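Everaldo Rezende had promised his mother he'd be on the early bus to Conceição, and by some miracle (well, by Cleiton Andrade banging on the door at ten to five) he was very nearly ready. It was January and already warm, and the whole street smelled of mangoes.

"You've got 11 hours on that bus," said Cleiton, who'd made coffee strong enough to stand a spoon in. "Take something with sleeves. They run the air con like a butcher's."

"It's summer, mate."

"You said that last year, and you sneezed right through your sister's wedding!"

So back he went to the bedroom, grumbling a bit, though he was smiling too.
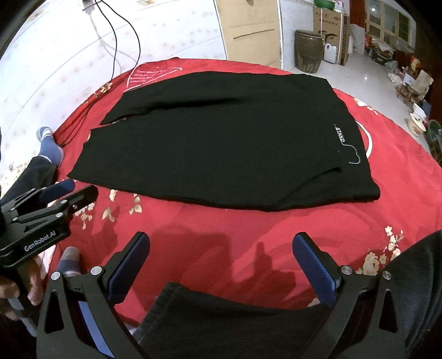 His mother would ask if he was eating, and his favourite aunt would ask if he was courting, and he hadn't worked out a decent answer to either. Still, there'd be cake. He tucked the ticket for seat 29 into his shirt pocket, finished the coffee standing up, and went out to where Cleiton was already warming the engine.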